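About Clendberg

We test whether machines can do chores. So far the chores are ahead.
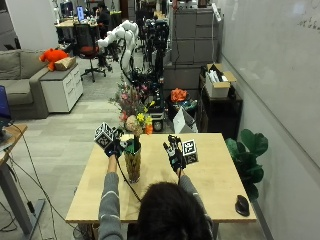

Clendberg started with an argument over a dishwasher. Salamatu Etim had spent years buying equipment for a chain of hotel laundries, and she was tired of sitting through sales videos in which a robot folded one towel, very nicely, to music. Olumide Ekpo built machines for a living and thought she was being unfair to the towel robot. They agreed to settle it by writing down a list of ordinary jobs and trying each one, on a normal table, with nobody from marketing present. The dishwasher was job one. It is still open.

The list now runs to 300 chores. Some come from homes: matching socks, wiping down a counter with things on it, getting the last plate out from behind the colander. Others come from shop floors, where the work pays better and is just as dull: kitting small parts, peeling labels, closing a box whose flaps have opinions. Flower arranging went on the list after a florist wrote to ask if she should be worried. We told her to renew her lease.

How we work

People go first. Before we ask a machine to do anything, someone here does it by hand, many times over, while we record where the hands go and what the fingers are up to. It's humbling. Most of us had no idea how much fussing goes into a stem that won't stand up straight, or how often a person fixes a mistake before noticing there was one. Those recordings are what our robots learn from, and they're also how we find out what "done" means, which is a longer conversation than you'd think.

Then the machine has a go. Each chore gets 25 tries, with the objects moved between tries, and we publish all of them. A job passes when the robot can do it in a room it hasn't seen, at a speed that wouldn't make you get up and do it yourself.

The score so far is 3 passes. One of them is putting lids on tubs. We're proud of the lids.

Who we work for

Mostly companies about to spend money. Gamholm asked us to check a packing cell before they ordered a second one, and then they didn't order a second one. Dobre, who run care homes, wanted to know if a robot could tidy a bedside table without frightening anyone; our answer was "not yet," followed by 790 pages of notes, which they were kind enough to say they had read. We don't sell robots, and we don't take a cut from people who do.

Our own software is called Plestora. It lines up the human recordings with the robot's attempts so you can watch exactly where things part ways — usually at the first soft object.

Come and see

The lab is open on Friday afternoons. Bring a chore from your own house or workshop and we'll add it to the list, unless it's fitted sheets. We already have fitted sheets, and Olumide would prefer not to discuss them.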